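Susau head-mounted recording set: open day and demonstration visits

The Susau set is a head-worn camera and recorder for teaching household and cleaning tasks to robots. A person wears it and does the job with their own hands, and the recording is used to train a robot arm to do the same. It is sold and hired from our Usasstead workshop, where it can be seen in use before ordering.

What is in the set

Head strap with camera, 352 g
Recorder unit with belt clip
6 m charging lead
Carry case
Four spare strap pads

The strap fits over short or tied-back hair and can be worn with glasses. The recorder starts and stops with one button. Recordings are copied off by cable at the end of a session. Bettencourt arm owners can load them directly; owners of the older Lirnberg arm need the converter, sold separately.

The October open day

The workshop will be open from 10 am to 4 pm. Myfanwy Jenkins runs the morning demonstration, which covers kitchen work: loading a rack, folding cloths, wiping a worktop. Sioned Nicholas takes the afternoon, with doors, handles and switches. Visitors can try the set on after either one. Bring flat shoes. Parking is behind the building and the side entrance has a ramp.

Each demonstration has two halves. In the first a member of staff does the task wearing the set, and the view from the camera is shown on the wall screen. In the second the arm attempts the same task from earlier recordings. It is slower than a person and it does sometimes fail, usually on thin cloth and shiny handles. Questions are taken while it runs.

The task list for the afternoon has 63 entries. Visitors may pick one from the sheet, and Sioned will do it if the materials are out.
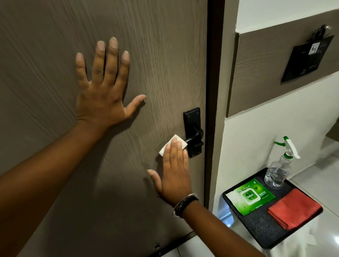

Page 4

Door handles are recorded with one hand braced on the door and the other holding the wipe. Keep both hands in view of the camera throughout. Supplies should be on a tray within reach, so that the wearer does not have to turn away from the door. Bracelets and watches may be worn.

Private visits for groups of up to six can be booked with Ffion Pritchard at the workshop desk. A visit lasts two hours and includes one task of your own choice. Please send a short description of the task beforehand and bring any special fittings with you. The hire charge for a set is taken off the price if you buy within the hire period.

Related items

Susau spare strap pads
Susau belt clip, long
Lirnberg file converter
Bettencourt arm, table mount
Carry case, replacement catch
Household task sheets, printed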